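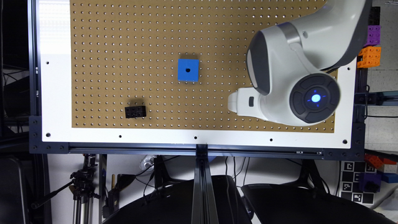

写真:Raphaël Bodin

貸し工房 Grotell 木工室 安全点検表(コメント付き)
点検日:2025年1月23日
点検者:Ilona Kiss
対象:室内設備、電動工具、集じん機、避難経路

1. 出入口と通路
避難口の前に物を置いていないか …… 可
通路幅が保たれているか …… 要改善
コメント:材料棚の横に長尺材が立てかけてあり、幅を測ると53 cmしかない。棚の上段に戻すこと。

2. 有孔ボードと壁面収納
ボードのがたつき、反り …… 可
フックの抜け、曲がり …… 要改善
コメント:北側の壁でフック2本が緩い。重いクランプは掛けず、下の引き出しへ。のみは刃先カバーを付けてから掛ける。

3. 丸のこ盤(Nallira製)
刃の欠け、焼け …… 可
安全カバーの戻り …… 可
非常停止ボタン …… 可
割刃の固定 …… 可
コメント:押し棒の先が削れている。予備に交換済み。稼働時間計は831時間。1,000時間でベルトを見る。

4. 集じん機
フィルターの目詰まり …… 不可
ホース接続部 …… 可
コメント:フィルターが限界に近い。Dobreに注文した。届くまでサンダーの使用は同時に1台まで。袋は半分たまった時点で捨てる。

5. 電気
延長コードの被覆 …… 可
分電盤の表示 …… 要改善
コメント:3番回路のラベルが読めない。書き直し。コードリールは全部引き出して使うこと。前回も同じことを書いた。

6. 消火器、救急箱
消火器の圧力 …… 可
救急箱の中身 …… 要改善
コメント:絆創膏は約100枚あるが、洗眼液が期限切れ。Drakdale分室の在庫から1本回してもらう。

7. 塗料、溶剤
容器のふた、表示 …… 可
油を含んだ布の処理 …… 可
コメント:金属缶の置き場所は今のままでよい。缶の水は毎週入れ替える。

不可の項目は使用制限の札を掛けた。要改善の項目は処置した人が余白に名前を書く。次回点検は4月。鍵は受付で受け取り、終わったらその日のうちに返却。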